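Hoteck says the two robot arms in its staff canteen will free kitchen workers from dull prep. The 21 people on the drinks counter have heard that before – their shifts were trimmed in October.

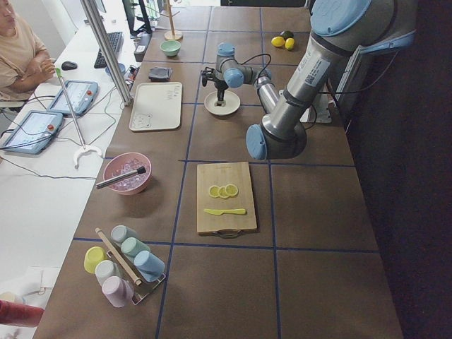 Two arms at the Hoteck drinks station, with lemon slices on the board.

"Who cleans up after it?" asked Elif Naz Toprak, a counter worker. The company would not say whether any of the lost hours will come back.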